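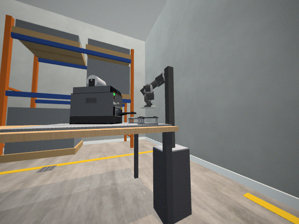
A reader from Eten wrote to me that she oils her bench top every spring and it still gets gray rings from glue and coffee, and she asked if she should give up and paint it. I would not paint it yet. First look at how the oil goes on, since most of the trouble I had with my own bench came from too much oil and too little waiting.

Before you oil

Scrape the old glue drops with a cabinet scraper or an old chisel held flat. Do not wet them first, wet glue smears into the grain. Then sand with 120 paper along the grain, vacuum, and wipe with a cloth that is only a little damp. The wood must dry overnight. In February, when my shop is cold, I leave it two nights.

Gray rings are often iron stains. A wet can or a wrench left on oak will do it. Oxalic acid takes them out, but wear gloves and glasses, and rinse two times with clean water. Never sand the wood while the powder is still on it.

How much oil

For a top of normal size I use five tablespoons for the first coat. It looks like nothing. Spread it with a cotton rag, wait 20 minutes, and wipe off everything that still shines. If you leave the shiny places, they become sticky and catch sawdust for weeks. I use Carnura hard oil now. Before that I had Primus, and I was also content with it, only the smell stayed longer.

The second coat comes the next day and needs half as much. A third coat is only for the front edge, where your sleeves and your belt rub.

The rags

Oily rags can start to burn alone. Spread them flat outdoors until they are stiff, or put them under water in a metal can with a lid. Please don't throw them in a pile in the corner.

Keeping it flat

Check the top with a long straight edge once a year. My old Bühler bench was 13 years in the same place before I noticed one leg was lower, and all my glued panels from that time have a small twist. A thin piece of hardwood under the leg was enough.

For gluing, put baking paper under the work. Wax paper is also possible, but the wax can come off on warm wood and then the finish does not hold there.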